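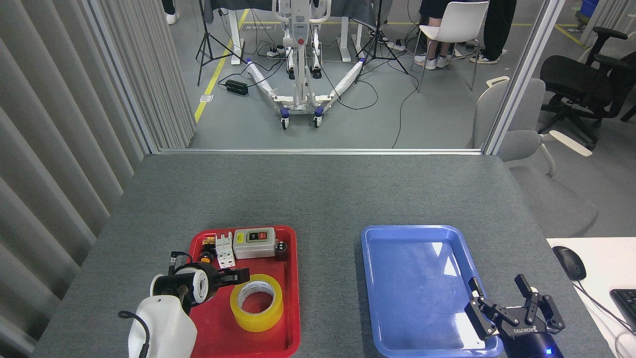 Satis at the sorting table: a small roll of white tape over the red tray, blue tray still empty.

PRORKVILLE – The members of the Insaurralde shared workshop have put together a two-armed sorting robot and are opening up the whole build, parts list, wiring notes, code and mistakes included, to anyone who wants to copy it. The robot is called Satis. First public bench night is in March, doors at 6:30 p.m.

Short version. Two arms, two grippers, one table, two trays. Mixed electrical parts and tape go in the red tray. Satis picks a piece up, carries it across, puts it down in the blue one. Then somebody moves everything back and it goes again.

The project took 18 months of evenings. It was started by Felicja Duda and Bilal Rizk, who wanted a machine to go through the workshop's parts drawers, and who figured on a couple of months. The first 3 versions of the gripper mount did not make it. One cracked, one sagged, one was drilled as a mirror image of what it should of been. Drawings for all of them are in the build notes anyway, so that other people can skip them.

"We wanted a thing you could stand next to and argue about," said Duda. "Most of what we learned came from somebody leaning over and saying why is it doing that."

What it handles now: push-button switch boxes, two-pole breakers, rotary knobs, single push buttons, rolls of tape. The parts are ordinary ones, the kind in any junk drawer in any garage, and different enough in shape to be a pain. A breaker has flat sides and is easy. Knobs roll. Tape is the hard one – a big roll and a small roll need a different grip, and a roll laying flat is a different problem from a roll standing on its edge.

Both trays sit on a plain gray table. Red for start, blue for finish. The group tried white trays first and the software kept losing white parts on white plastic, so colored trays it was. Cheapest fix of the entire build.

Teaching is done by hand. A person guides the arms through the move, the run gets saved, bad runs get thrown out at the end of the night. Rizk keeps the log. His rule is that a run with a dropped part is a bad run even if the part lands in the right tray. Not a popular rule. It stays. 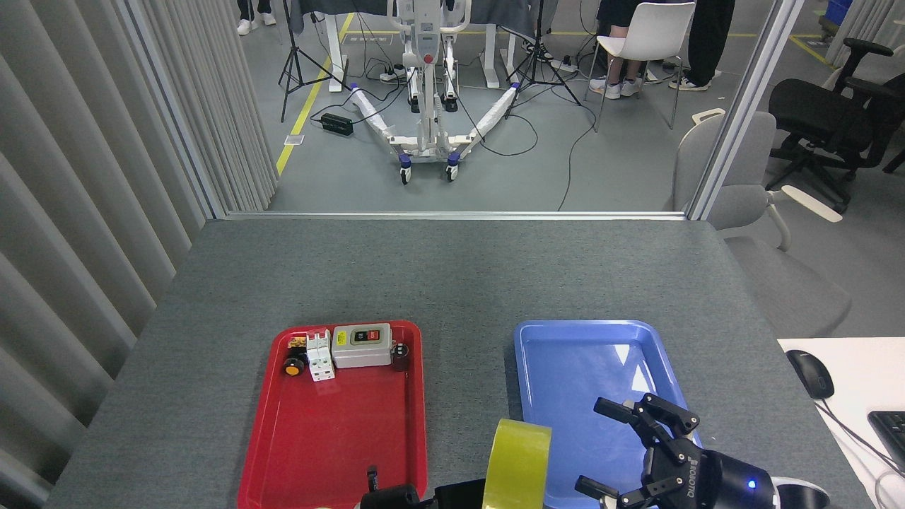 Piret Pärn would start newcomers on the breaker and leave the tape for later, having lost a whole evening to one roll that kept getting away from her. Get one part across cleanly, then add the next, she told the group, and don't touch the gripper settings in between or you won't know what fixed it.

That advice is now page one of the bench night handout.

Bench nights will run in small groups, 3 people to a session, so everyone gets time on the arms. No robot experience needed. Closed shoes, hair tied back, sleeves rolled up. Bring a part from home if you like – it has to fit in one hand and not be plugged into anyhting. Members get first pick of the slots, then the list opens up to the rest of Prorkville.

The control software, which the group has named Larex, goes out along with the notes. It is rough. Comments are in two languages and a few of them are rude. Fixes are welcome, and so are questions from people building on a kitchen table with a single arm, which should work for most of the small parts with a little patience.

Next on the list: getting Satis to sort by type and stop at moving things over. Both arms working on one part, after that. No date for either.

To sign up for a bench night or get a copy of the notes, ask for Thandeka Oosthuizen or Walter Ñahui at the Insaurralde front desk, open evenings from 5 p.m. Press are welcome to come by and try the arms, please call ahead.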